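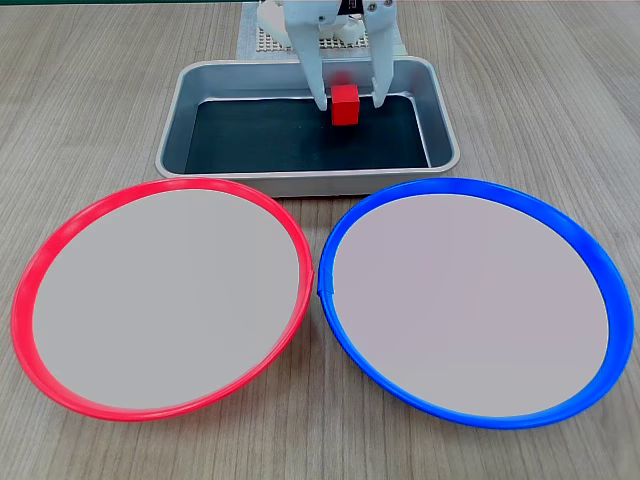 Quintero借物屋把“分色桌”摆出来了，我去坐了一上午

Caltgate的街坊们，借物屋说了大半年的那套分色的东西，总算能借了。2021年11月20日一早开的门，我九点多到，门口已经停了一排童车，里头暖气开得足，我进去先脱外套，眼镜上全是雾。

先给没听说过的朋友交代两句。Quintero借物屋在老邮局后面那条斜坡上，以前借的多半是电钻、梯子、蛋糕模子，还有冬天抢手得不得了的那台除湿机。去年开始他们收玩教具，越收越多，现在架子上登记在册的有228件，我上次去还没有这么满呢。这回新上的一套叫Urnison分色组，名字听着挺唬人，其实就是几样很朴素的东西：一只长方形的金属浅盘，盘底铺着黑垫子；盘前面并排两个大大的圆家伙，一个红边，一个蓝边，中间都是浅灰的；再就是小方块。玩法一句话就讲完了，方块从金属盘里拿出来，红的归红边，蓝的归蓝边。

我知道你们要说什么，就这？我一开始也是这么想的，还跟我姐发消息说，为了这个我没睡懒觉。

可是坐下来就走不了了。我看了一个穿黄雨鞋的小姑娘玩，三岁上下吧，她把红方块捏起来，先举到红边那个上面，停住，又挪到蓝边那个上面，也停住，然后回头看她妈。她妈憋着不说话，我也跟着憋，旁边一位等着还电钻的大叔也憋着。最后她往红边里一放，“咚”一声，大叔比她妈还高兴，电钻都忘了还，又站着看了好一阵。

管这套东西的是Dayana Castaño。她在借物屋做了好几年登记，玩教具这一块从头到尾是她张罗的。我问她为什么黑垫子要铺在盘底，我还以为是防滑。她说防滑是一方面，主要是颜色跳得出来。“金属盘子自己会反光，方块往里一搁，后面那片金属上也红乎乎一团，有的孩子伸手就去抓那团红的。”她说着还学了一下，手指头在盘壁上戳了两下，我笑得不行。垫上黑的以后，方块落在哪儿一眼就看见了，影子归影子，方块归方块。不过靠着后面盘壁放的时候，那点红影还是在的，她也不打算去掉，说大一点的孩子会专门蹲下来研究这个，研究得可认真了。

这个我信，因为我自己就研究了半天。方块往后推一点，影子就贴过来，往前拉一点，影子就淡了。我把脸凑得很低，后来发现后面排队的小朋友在等我。不好意思，不好意思，我让开了。

桌子也顺便说一下，好几位家长问我桌子是不是一起借的。不是！桌子是借物屋自己的，灰褐色木纹的那张，纹路细细的，谁也搬不走。你把东西借回家，放餐桌、放茶几、放地毯上都行，就是地毯软，盘子放不太平，方块会自己挪窝。Dayana的建议是找一个浅一点的台面，别铺花桌布，花桌布上一热闹，红边蓝边就没那么显眼了。

再说说这套东西怎么来的。设计的人叫Octavio Grajales，住在Lerkell那边，平时做的是厨房收纳，这回是给借物屋帮忙出主意。他十月来过一趟，我那天没赶上，这次逮着他聊了一会儿。他讲话很慢，手里一直转着杯子。他说最早的想法是三个颜色，红黄蓝，试下来黄的老是出问题，傍晚灯一开，黄的跟什么都像，孩子和大人就吵起来了，于是砍掉。后来又想把边做细一点，看着秀气，结果放远了分不清，又改回宽的。我问他中间为什么要浅灰，不跟着边一起红、一起蓝？他说试过整个都是红的，红方块放进去就“没了”，孩子以为被变走了，低头满地找。

这段我特别爱听。平时看一样东西摆在那儿，根本想不到人家在一个灰底上来回折腾过。

我追问他金属盘是不是专门做的，他说不是，就是挑的四角圆、边上卷一圈的那种，手伸进去不刮。斜着的盘壁也是他看中的地方，小手从边上滑下去顺当，直上直下的盒子，孩子的手腕会硌在沿上。他家里好像有一柜子这样那样的盘子，都是试剩下的，太太让他清，他舍不得。
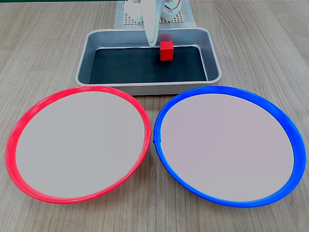

聊到这儿差不多十点半，屋里人最多，空气里一股橘子味，也不知道谁剥的。有一家带了双胞胎来，两个人一人守一边，哥哥管红边，弟弟管蓝边，规矩是自己定的，谁也不许越界。结果方块拿出来一看是红的，弟弟急了，说凭什么又是他的。他爸蹲下来讲道理讲了半天，越讲越乱，最后把两个孩子换了个位子，哥哥也急了。我在旁边嗑瓜子似的看着，这可比早上的电视好看。

Dayana过来解围，办法简单得很，让一个人拿，一个人喊颜色，喊完换。双胞胎安静了那么一小会儿，后来比谁喊得响，隔壁挑梯子的人都探头进来看。

也有大人自己玩的。一位奶奶坐下来，说她手抖，医生让她多捏点小东西，家里捏黄豆捏得烦死了。她捏方块捏得挺稳，放进蓝边又拿出来，放回金属盘，再来一遍，嘴里还数着拍子。她问能不能借给没有孩子的人，Dayana说借物屋从来没问过谁家有没有孩子。奶奶当场就登记了，把名字写得特别大。

好，讲讲你们最关心的怎么借。

借期四个星期，可以续一次，前提是后面没人排队。现在排队的人不少，我走的时候本子上已经翻页了，所以估计头一轮续不成，大家互相体谅一下。押金跟其他玩教具一样，还的时候退。会员直接刷卡，不是会员的带一张写着地址的单子，水电单、信都可以，手机上给他们看也行。

借物屋今年的会员刚过800，Dayana讲到这个数的时候敲了敲桌子，说里头有好些是冲着除湿机来的，冲什么来都欢迎。我自己就是为了一口煮果酱的大锅进来的，锅早还了，人没走。

拿回家之前，柜台会跟你一起对一遍东西，盘子、垫子、红边的、蓝边的、方块，对完你签字。还的时候再对一遍。方块小，最容易丢，丢了别不好意思，说一声就行，他们有备用的。沙发缝里先掏一下，据说上一套玩具丢的零件后来全是在沙发缝里找着的，还附赠了一把别人家的钥匙。

家里有还爱往嘴里塞东西的小宝宝的，先别借，或者大人坐在旁边一步别离开。这一条贴在柜台上了，字印得很大，我再啰嗦一遍。

清洁也问了。垫子可以取下来，湿布擦一擦晾着，别卷，卷了边会翘，翘起来方块就站不稳。金属盘用软布，不要拿钢丝球蹭，蹭花了那个红影子就看不成啦（这句是我加的，Dayana没说，不过她点头了）。红边蓝边那两个，温水冲冲就好，Octavio说洗碗机他没试过，谁也别替他试。

有位妈妈问，家里孩子分红蓝已经分得溜熟，借回去会不会两天就腻。我觉得这个问得好，就赖在旁边听完了。Dayana给了两个玩法，一个是反着来，红的偏要放蓝边，蓝的偏要放红边，大人保准先错。我不服，当场试，错得很难看。另一个是闭着眼睛，一个人指挥另一个人的手，左一点，右一点，再往里，好，捏。这个玩起来整个屋子都在喊“再往里”，因为方块要是搁在盘子最里头那边，手得伸过去一大截，老觉得该到了，就是没到。那位妈妈玩了两把，笑得直扶桌子，登记去了。

还有人提意见，说方块能不能换成别的，纽扣啊，瓶盖啊。Octavio说随便换，盘子又不认东西，他自己在家拿来分过袜子夹。我回家路上就想，我那一抽屉电池，新的旧的混着，也该这么来一回，旧的进红边，新的进蓝边。到现在还没动手，抽屉一拉开就头疼。

也不全是好话，有两样我得念叨念叨。一是收纳的袋子，布的，挺好看，但是提手短，我胳膊粗，冬天穿着羽绒服根本挎不上肩，只能抱着走。那两个圆的个头又大，抱在怀里看不见脚下，偏偏借物屋门外是下坡。我跟Dayana讲了，她说已经有人讲过，正在找人把提手接长。二是说明纸，正反面印得密密麻麻，我觉得一半就够了，红的归红边，蓝的归蓝边，剩下的让大家自己玩去。Octavio听了没吭声，估计那张纸是他写的。

下午我有事先走了，听说后来又来了一拨，是游泳课下课的，头发都还湿着，一直玩到关门。借物屋这边说，那张木纹桌上会一直留一套给大家现场玩，不外借，开门时间都能来坐。平时下午人少，想慢慢玩的挑那会儿，周末上午嘛，你得有点跟双胞胎抢位子的心理准备。

要排队借的，去柜台写名字，或者打借物屋的电话让他们帮你写，邮件也收，就是回得慢，Dayana自己承认的。下一批Octavio还在弄，他只肯说跟盖子有关，再问就转杯子了。我打听到了再来跟大家讲。

对了，那台除湿机目前在外面，排在我前头的还有两家，别来问我了，我家墙角也潮着呢。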